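4.2 Preparing the CPU placement cell for open day

Allow 20 minutes before the first group arrives. Brief the operator and the host together — at Maltudwood these are Linnea Nordin and Relu Bogdan.

1. Fasten the grey printed fixture plate in front of the aluminium extrusion wall. Check that it does not rock.

2. Brush debris out of the extrusion slots. Do not use compressed air near the board.

3. Seat one processor in the square nest, heat spreader up, inside the raised corner guides. Stop the arm with the gripper jaws open below the nest.
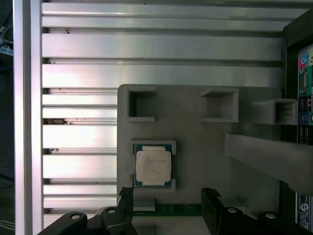 4. Place the visitor barrier 800 mm from the arm base. Maximum group size is 17.

5. Run the pick program once at demonstration speed with no visitors in the bay.

CAUTION: Keep hands out of the fixture while the arm is enabled. Press the stop button before reseating a processor by hand.

NOTE: Replace the demonstration processor after 32 cycles — handling marks on the heat spreader affect the grip. Log each replacement on the cell sheet.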